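Where Do the Mugs Go? A Storage Study of the Second-Floor Kitchenette

Final report, Household Product Design
Submitted by Lucimara Rocha, 21/06/2023

1. Background

The second-floor kitchenette serves 52 students and has one cupboard. In February the cupboard door came off under the weight of the mugs behind it, and the mugs moved to the counter, where they formed a sort of settlement. My project asked whether a mug tree could give the counter back.

2. Method

I wrote up three designs under working names. Drilton was a wall rail with hooks. Veltard was a wire rack that fit under the shelf. Bezerra was a wooden mug tree. Housing rules forbid drilling into the wall, a fact I learned after finishing the drawings for Drilton, so Drilton appears in this report mainly as a lesson in reading the housing rules.

Each remaining design got two weeks on the counter. I asked residents to fill out a short form. The response rate was 80 percent once I started taping the form to the coffee maker.

3. Results

Veltard held more mugs but chipped one, and its owner used the comments box in full. Bezerra was preferred by most people who answered. They liked that a mug could be grabbed by the handle before the brain was awake. The main complaint was large mugs, which bumped into each other on neighboring pegs and sulked at an angle.

4. Notes on the mug tree

A plain round post with pegs going off in several directions takes up very little counter.

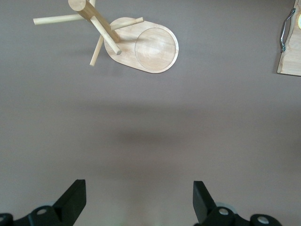 The oval base helped more than I expected. A round one would have needed to be wider to feel as steady, and our counter is narrow. I left the wood pale and plain, partly for looks and partly because the varnish budget had gone to Drilton.

5. Next steps

I would space the pegs farther apart and test a taller post. Somebody should also fix the cupboard door, which is still leaning against the fridge.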